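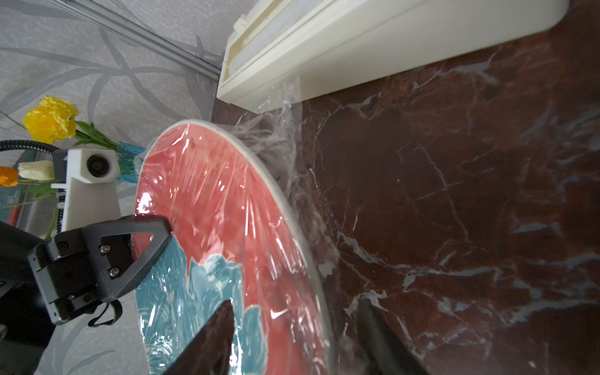
Best way to wrap painted plates for a move?

zilie_home
I have 12 hand-painted plates to pack before we move in April. Right now I'm putting cling film around each one and then paper. The big red and blue one took me three tries because the film kept bunching up at one edge. Is there a better way?

tallance7
Skip the film. Paper straight on the plate, two sheets, corners folded in. Film does nothing if the box gets dropped.

Dorin Bratu
I disagree with skipping it. Newsprint ink rubs off on pale rims and it's a pain to get out of the glaze. I film first, then paper, then stand them on edge in the box. Never flat.

tallance7
Then buy plain packing paper. You get 700 sheets for the price of a few rolls of film.

zilie_home
I only have newspaper here, so I'll keep the film for now. Dorin, on edge even for the large round ones?

Dorin Bratu
Yes, especially those. Crumpled paper on the bottom of the box, plates upright like records, heaviest ones first. Fill the gaps until nothing shifts when you push the box.

feseten
One thing about film — don't leave it on for months if the paint is over the glaze. I had some stored in a hot garage and a bit of color lifted when I peeled it. Fired under the glaze you should be fine.

tallance7
Another reason to use paper.

zilie_home
No idea how mine were painted. I'll unwrap them the first week and put them back up on the wall.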